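Ticket: tetras hiding, heater alarm, 212 litre tank, Killthorpe reading room
Opened by: Noemí Robles
Assigned: Régis Pichon
Status: open, grudgingly

Robles: The 12 neon tetras have spent the week wedged behind the filter like commuters in a doorway. The Bamar heater beeps at night. I have fed them, dimmed the light and apologised to them.

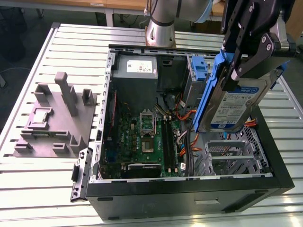
Drive with a 1TB label, held over the open case.

Pichon: What's the temperature, and who else lives in there?

Robles: 24 on the stick-on strip, 27 on the heater. Residents are the tetras and one angelfish, a gift from Ximeng Xu, who swore it was shy.

Pichon: Shy angelfish eat neons. Please move it to the spare tank and get a glass thermometer.
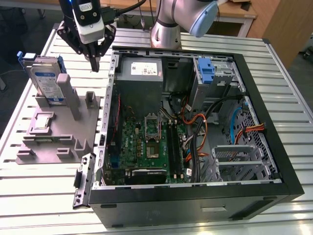 Robles: Angelfish moved. It sulked. Glass thermometer says 24, so the heater is telling fibs. Tetras came out for almost 5 minutes, then Brisa Meléndez slammed the door.

Pichon: Swap the heater for the old Plodier. Add floating plants — the cheap ones are fine — and ask Brisa to use the other door.

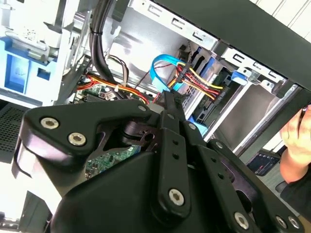 Robles: Plodier in, beeping gone. Brisa is considering the door.

Pichon: Leaving this open until they shoal in daylight. Don't buy more fish.

Robles: Define "more".

Last updated: November 3, 2019

Recent tickets
Snails, again
Cloudy water after gravel change
Ayala test kit reads pink for everything
Lid hinge squeaks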